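Visit to the Clornel flour mill, open day

The mill at Clornel opens to the public once a year, and this time the tour included the roller floor and the purifier floor, both of which were closed for refitting on my previous visit in October. What follows is mostly from notes taken on the stairs. Corrections are welcome, particularly on the sifter settings, where I could not hear everything.

Access and layout

The building has six floors plus the basement. Visitors go up in the goods lift in groups and walk down, so the process is seen in a broken order: the cleaned wheat enters the rolls on the second floor, but by then you have already stood beside the sifters on the fourth. I would have preferred the reverse. Rosalinda Policarpio, the shift miller who led our group, carried a laminated flow sheet and pointed to the relevant box at each landing, which made it manageable.

Hair nets and ear plugs were handed out at the door. Take the ear plugs. The roller floor was running at normal load and conversation was only possible in the corner by the stairwell.

Intake and cleaning

Wheat arrives by truck and is probed before tipping. The intake lab checks moisture, protein, falling number and test weight. A load with a falling number under 290 seconds goes into a separate bin and is blended or turned away, depending on what the rest of the week looks like. The lab bench is small, with two sinks and a window onto the weighbridge.

Cleaning is conventional. The grain passes over a separator with two screen decks, then a destoner, then an indented cylinder for the removal of short seeds and broken kernels. There is an optical sorter after that. Policarpio said the sorter has reduced the load on the indented cylinder enough that they have considered bypassing it for the cleaner lots, but have not done so. The rejects go to feed.

Tempering is done in two stages. Water is added through a damping screw and the wheat rests in one of eight concrete bins. The current target for the hard wheat is 16.2 percent moisture, with a rest of 20 hours. For soft wheat the rest is shorter, and I did not get the figure. The bins are original to the building and have been relined once.

Roller floor

The stands are a mix. The break side is Bühler, painted the usual pale color, and the older reduction stands at the north end carry the plate of Fimevetti, a maker I had not come across before. They are belt driven from below. I was told the Fimevetti stands are harder to adjust at the ends of the roll but hold the setting well once it is made.

There are four breaks. First break release was being checked while we were there: the operator takes a sample from under the roll, sifts a weighed portion by hand and reads the percentage through the screen. It was slightly high and he closed down the feed side and opened the gap by a small amount. The second sample was accepted. The whole procedure took less time than it takes to write down.

Rolls are sent out for refluting. The first break pair had been changed in the spring. Corrugation is dull to dull on the first two breaks, and I failed to ask about the others.

Sifters and purifiers

The plansifters hang on cane rods, with bundles of four at each corner. New rods are apparently difficult to source in the right diameter and the mill keeps a stock. Each sifter has eight sections. Cloth is checked weekly on the fine sections and the frames are recovered on site, in a room off the fourth floor with a stretching table.

The purifiers were the most interesting part for me. One was opened so that we could see the stock moving across the deck under the air current, with the bran layer on top and the semolina falling through in order of size. The sieves run from fine at the head to coarse at the tail. Air is set by eye on each section.
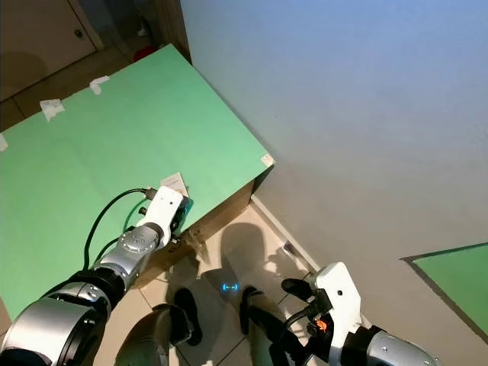
Mint-green top, held along the back edge with white tape, with a cardboard box below.

Packing and the bakery lab

Packing is on the ground floor. There are two lines, one for 25 kg paper sacks and one for retail bags. The sack line was stopped, as it was a weekend, but the retail line was run for visitors with the sealing unit switched off. Bulk flour leaves by tanker from the outloading bins and is sifted again on the way out. Magnets are fitted before and after that sifter, and both are inspected on every load.

The bakery lab is run by Wendelin Baumgartner, who has been there longer than most of the machinery on the purifier floor. He bakes a tin loaf and a hearth loaf from each day's straight-run flour. The dough is mixed to a fixed water absorption and then again to feel, and he records both. He showed two loaves from the same flour with different mixing times and cut them. The undermixed one had a noticeably coarser crumb and a dense band near the base.

He was also frank about ash. The mill sells against an ash specification because customers ask for it, while he considers it a poor guide to how a flour bakes. The straight-run extraction is 77 percent at present. A few visitors wanted to discuss stone milling at this point and the group fell behind schedule.

Energy

Main drive power has been metered per floor for the past two years. The pneumatic lifts are the largest single user after the rolls. A new fan for the lifts is on order from Stukutel, with variable speed control, and will be fitted during the next shutdown. Rated output of the mill is roughly 672 metric tons a week on hard wheat. It is lower on soft wheat, where the sifters are the limit.

Practical notes

Parking is in the truck yard and fills early. The stairs are steel grating from the third floor down, so thin heels are no use, and bags must be left at the door. Photography is allowed except in the control room. Tours last just under two hours. The shop takes cards and sells the bread flour and a coarse semolina in small bags - I bought both. The semolina is a little coarser than the one I normally use for pasta and needed a longer rest after mixing.

The basement, with the drive shafting and the old line for the north stands, was not on the route. Requests to see it can be made in writing to the mill office.

Written up 12 Jul 2026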